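Karnau handheld gripper comparison, tabletop set

README, last revised 2019-03-02
Maintainers: Shinji Iwasaki (recording, hardware), Svetozár Krajčí (controller, file format)

Summary

Karnau is a set of 2,402 short recordings made to compare two finger linkages on hand-held grippers. The linkages are called Flultberg and Koyama after the drawings they were cut from. Each recording has a head-mounted camera stream, finger opening for the left and right gripper, and motor current where the controller reported it. The operator holds one gripper in each hand. No arm is involved in this release.

The question behind the set was narrow: whether the Koyama linkage, which closes more slowly, loses fewer thin objects than the Flultberg linkage when the operator cannot feel the object directly. Readers who want a general manipulation set should check the limits listed further down before using it.

Hardware

Both grippers in a pair carry the same linkage. Pairs are never mixed within a recording. The finger pads are identical across linkages and were replaced every 15 sessions. Each gripper is wired to the Tullotlow controller, which samples opening and current on one clock. The top plate is the mounting surface for the tracking bracket; the bracket is not fitted in this release, and there is no pose stream.

Cable routing affects the wrist more than we expected. In the first sessions the cable left the gripper body toward the fingers and operators turned the hand to keep it clear. Sessions from 3 onward use a loop back toward the operator. Sessions 1 and 2 are kept in the archive but are left out of the default split.

Tasks

There are 18 tasks. Most use stationery and other small items on a bare tabletop. The thin-object group covers pens, rulers and single cards. The container group covers pencil cases, card boxes and lidded tins, with the object going in or coming out.
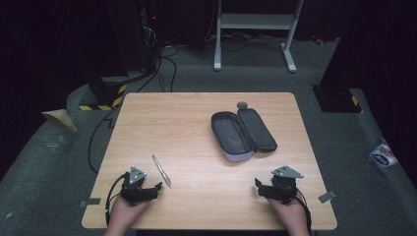
A recording starts when both grippers are open and over the table, and stops when the operator opens both again after the last contact. For pencil cases the lid position at the start is stored in the field start_state as open or closed. Pen orientation is left to the operator and is not recorded. Failed attempts are kept. A drop inside the table area does not end the recording; a drop to the floor does, and sets end_reason to floor.

File layout

Each recording is one folder:
head.mp4, head camera video
left.csv, opening and current, left gripper
right.csv, opening and current, right gripper
meta.json, task, linkage, session, operator code, start_state, end_reason

Opening is given in millimeters between pad faces, with zero at full close. Current is in milliamps. Empty current cells mean the controller dropped the packet; they do not mean zero. Timestamps are in milliseconds from the first video frame.

Known problems

The left channel of the Koyama pair reads 2 mm high after a cold start. The offset goes away once the gripper has been cycled. It is not corrected in the files. Use the last full close in each recording as the reference.

Video exposure is automatic. Bright metal near the camera can darken the rest of the view for several frames.

Operator codes are stable within a linkage but not across linkages, so per-operator comparisons between Flultberg and Koyama are not possible with this release. Svetozár has the mapping and will merge the codes in the April update.

Limits

All operators were right-handed. There are no deformable objects apart from the fabric cases. Grip force was not measured, and motor current is a poor stand-in for it below half opening on the Flultberg linkage. We advise against training a force estimate on this set.

Changes

0.3: empty current cells no longer written as zero
0.2: end_reason added
0.1: first internal copy

Report bad recordings to Shinji Iwasaki with the folder name and the timestamp of the fault.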